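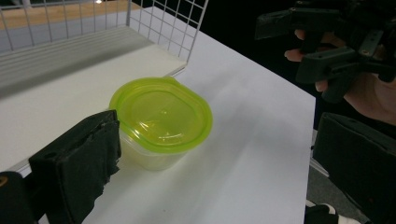 Plastic food containers hold on to smells mostly in the lid, so wash the lid as its own piece. Pull it off and run hot soapy water over both sides. On a snap-on lid like the lime-green one, work a soft brush along the raised rim and under the little tab, then go over the ring on top. Rinse until the water runs clear.

For tomato stains or a garlic smell, mix 3 tablespoons of baking soda with enough water to make a paste. Spread it inside the body and leave it for around 4 hours - overnight is fine too. Wipe it out and wash again.

Dry both parts on a rack, lid upside down. Store them apart until you need them. A lid snapped on over a damp container will smell stale by morning, and then you get to wash it again.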